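Notebook, student disassembly project, bench 2
April 10, 2026
Written up by A. Domínguez, with additions from Jérémie

Carrying on from the last entry. Entry for the Skokport student challenge is still the desktop PC task: memory module out of the tower, into the holder on the wall plate, then the drive side. Teams are marked on completed steps and on how few times they stop the arm. Rules sheet version is the one Usis sent in August. I have seen people quoting an older one, please don't.

Starting pose. Tower on its side, board facing up, front of the case to the left as seen from the wrist. Jérémie re-taught the overhead pose so that the processor socket and the memory slots are both in view before any approach. The old pose had the gripper too far over and the fingers hid the slots. 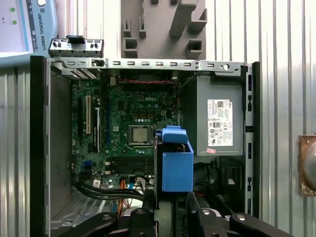

Overhead pose, tower on its side. Power supply on the right, memory slots below the processor.

Notes on this pose:
Approach height set 21 mm higher than in the last entry. Costs time on each descent but clears the cables at the lower left.
The shiny rail along the top of the chassis still upsets the edge finder. Tried exposure at 600 and 2,000 (camera units, not converted). 600 is usable, 2,000 washes out the metal. Leave it at 600.
Do not use the white label on the power supply as a reference feature. It matched well in two runs and then the matcher locked on to the wrong corner. The logo on the board is a better choice and does not shift when someone swaps the supply.

Wall plate. Coordinates for the plate are held in their own frame, origin at the upper left clip. Jérémie wants the origin at the wide socket instead, as that is where the tolerance is worst. I agree in principle but it means re-teaching every clip. Not before the heat.

Clips take a strip board top end first, then the bottom. Force limit in the clip routine is 16 N and should stay there. The socket is a separate routine with its own limit, still to be settled. Last value in the file is a guess of mine and is marked as such.

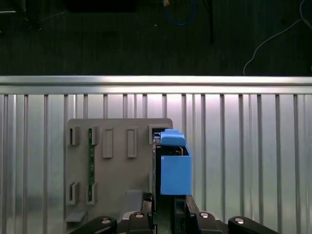
Grip on the blue printed parts needs care. Close on the flat faces of the box section, slow for the last few millimetres, and check finger width before lifting. If the width reads wide, open and start again. Delorme's grip script has a retry built in, but it retries from the same pose, so it will fail the same way each time. I have changed our copy to back off along the tool axis first. Change is in the branch named zillorstead, not merged.

Vertical alignment against the plate is by taught pose only. Vision on the corrugated panel was tried by last year's group and dropped: the ribs repeat and the matcher cannot tell one from the next. Their notes are in the red folder if anyone wants to try again.

Drive side. This is the hard part of the task and we are behind on it. Access is between the cables and the bay, and the fingers have to go in at an angle. Approach vector as taught by hand, wrist rotated so the wide part of the gripper stays on the motherboard side.

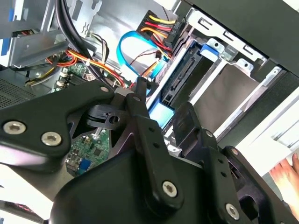 Cable handling is the open question. The rules allow cables to be moved but not unplugged before the drive step, and a data cable in a loop will not sit in the same place twice. Options so far:
a) sweep the cable aside with a closed gripper before the approach
b) come in lower and accept contact
c) ask Usis whether a clip on the cable is legal
Jérémie prefers (a). I would try (b) first with the speed cut, as it needs no new code. One of us to write to Usis regarding (c) either way.

Hands near the case: speed override down before anyone reaches in, and call it out — this applies to us as well as the first years.

To do
Merge or drop zillorstead branch
Settle socket force limit
Re-check overhead pose after the table is moved
Spare finger screws, ask stores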